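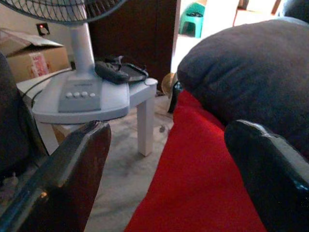

Red fabric between the gripper fingers, living room trial.

Home Reviews Teleoperation Archive

3 min read

Kirkura Remote Teaching Kit

The Kirkura kit records demonstrations given by remote control. The institute assessed it over 60 sessions in furnished rooms. 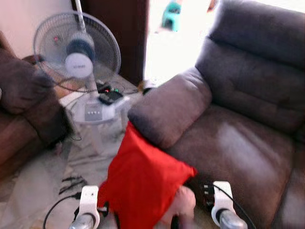
Operators judged arm response satisfactory after a short introduction. Soft goods proved harder to teach than rigid ones. With a red bag between the grippers and a padded armrest behind it, depth was difficult to judge from the head view alone. The wrist views are recommended.

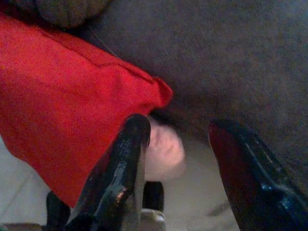
Rating and Availability

Four out of five. Supplied by Wakora from July.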